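Part-time bench helper wanted - Waketti Repairs

Hi, I'm Atif, and I fix old radios, tape decks and the odd jukebox out of a small shop behind Paracha Hardware. It's been just me and Ehsan Pirzada for ages and we can't keep up anymore, so we're looking for someone to join us 2 afternoons a week!

You'd be sorting parts, cleaning up cases, testing cables and answering the phone when we both have our hands full. You don't need a degree or any fancy training. If you've ever taken something apart and got most of it back together, we'll get along fine. Good eyes and patience help a lot - some of this stuff is fiddly. 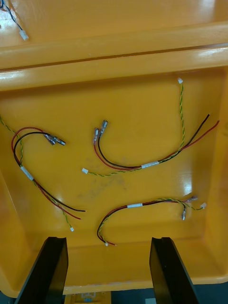

Pay is $200 a week, cash or check, and I'll throw in lunch (Ehsan cooks, you'll be happy). Parking is free out back.

Send me a few lines about yourself by 1/30/24, or just stop in and ask for Atif Butt. Bring a broken radio if you've got one!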